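Subject: Re: [textiles-home] Dish towels and hand towels, what to buy by the yard

On May 14, Danjuma Nwachukwu wrote:
> I want to sew a stack of hand towels for the church kitchen and
> I'm stuck on what to order. Sustance has a cotton at 358 grams
> per square meter and Skorent has a lighter one. Do I need to
> wash the yardage first? And does the heavy stuff ever dry?

Danjuma,

Wash it first. Hot water, regular detergent, no softener, then the dryer on high. I do it twice. I cut a set last year from yardage I had only rinsed, and after a month the hems were rippled and the towels were closer to square than I had planned.

On weight, 358 is a bath towel as far as I'm concerned. It will dry if you hang it flat over a bar, but on a hook in a kitchen it stays damp in the folds until the next morning. For hand towels I would go a good deal lighter and pick something with some texture to it, because a flat weave pushes water around on the counter until it has been washed many times.
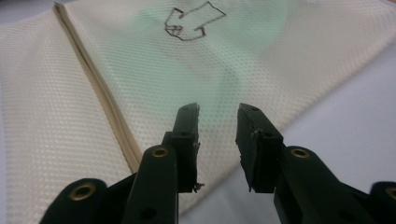 Danjuma wrote back off list that the lighter Skorent only comes in white and natural, and the kitchen wants a color so the towels don't walk off to the nursery. He asked if he could dye them himself after sewing. You can, but the thread won't take the dye if it's polyester, so use cotton thread from the start. A strip of colored twill tape in the hem is less work and does the same job. I bought a roll of the Dramau tape two years ago and it hasn't bled.

A few more things on sewing them up:

Cut 8 inches longer than you think for every yard of finished length. That sounds like a lot, but textured cotton pulls in more along the length than across, and you still need hem allowance.

Use a longer stitch than usual and a walking foot if you have one. Without it the top layer creeps and you end up with a tail at the corner. Miter the corners if you like the look – I fold mine straight and nothing has come apart.

Fold the hem twice and press it before you stitch. Pins get lost in the texture, so I use clips.

As for price, the Jia outlet had bolt ends last time I went, sold by weight. You have to dig and there is no telling what the fiber is on half of them. Burn a thread at home before you commit to anything.

Does anyone still have the shrinkage chart that was posted here a while back? The link in the archive is dead and I would like to save a copy.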